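Storing tea, sugar and other single-serve sachets
Workshop and kitchen notes, Dandness Household Pages
Last revised 1 February 2024

Sachets and small packets keep well if three conditions are met: low humidity, steady temperature, and no strong smell nearby. Most kitchens fail on the third. A paper envelope is a dust cover and little more. A sealed foil packet keeps out air until it is torn or pricked.

Before putting anything away, empty the old container fully and spread the contents on a table. Sort by wrapper first, then by contents, then by date.
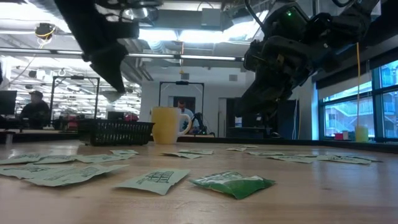
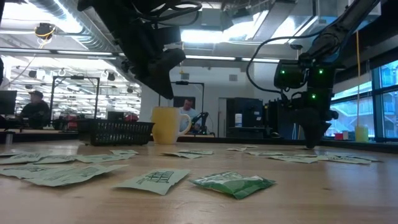 Pale green packets on a wooden tabletop.

Can paper and foil packets share one tin?
They can, provided the tin has a close-fitting lid and nothing strongly scented goes in with them. Put the foil packets at the bottom and the paper ones on top. Mint, clove and smoked teas in paper need a tin of their own.

Choosing a container

Tinplate with a slip lid is the default. Glass with a rubber seal is better against damp but must stand in a dark cupboard. Thin plastic tubs take up smells and pass them on to the next contents; a tub that has held curry powder should be kept for curry powder. Open baskets are acceptable for a week's supply.

The Plimau square tin takes 200 flat envelopes standing on edge, if they are not forced. The Truka drawer insert holds fewer but lets each row be seen. Measure the inside height of the drawer before buying. The insert needs 5 mm clear above the envelopes or the top corners will catch and tear.

Position

Keep the container away from the kettle, the hob and the top of the fridge. Steam from a kettle rises and condenses on the underside of wall cupboards, and the shelf directly over it is the dampest in most kitchens. An inside wall is preferred to an outside one. In August, check any cupboard that takes afternoon sun; if the shelf feels warm to the hand, move the container down one level.

Do not store sachets under the sink.

Filling

1. Wash the tin in hot water with a little washing-up liquid. Rinse.
2. Dry with a cloth, then leave open overnight. The rolled seam at the base holds water.
3. Line the base with plain kitchen paper, cut to size.
4. Stand envelopes on edge, oldest at the front.
5. Write the earliest date on a strip of masking tape and fix it to the lid, not the side.

Top up from the back. If a new box is bought before the old one is finished, leave it sealed.

Removing a smell from a tin

Wash as above. Put two tablespoons of bicarbonate of soda in a saucer, stand it in the dry tin, close the lid and leave for two days. Repeat with fresh bicarbonate if needed. Vinegar is not recommended on tinplate with scratched lacquer; it will start rust at the scratch. A tin that still smells after the third attempt is suitable for string or screws.

Damp packets

A paper envelope that has gone limp should be opened and looked at. Discard tea with any grey or white growth, or a musty smell. Sugar sachets that have set hard are safe if the paper is whole, and may be broken up with a rolling pin. Salt sachets can be treated the same way. Powdered milk that has clumped should be thrown out.

Silica gel bags may be used in the lid, taped inside a piece of muslin so that they cannot be mistaken for food. Replace them or dry them according to the maker's instructions.

Larger quantities

For a village hall or staff kitchen, weigh the stock instead of counting it. Weigh ten packets on a kitchen scale, divide by ten, then divide the total weight by the result. A full catering carton checked by this method came out at 1,073 packets; a hand count of the same carton took most of an hour. Use packets of one kind only for each weighing.

Sukprasert stacking crates are adequate for cartons. Raise the bottom crate off a concrete floor on two battens.

See also: Labels that stay on in a freezer. Rust on baking tins. Lining a drawer.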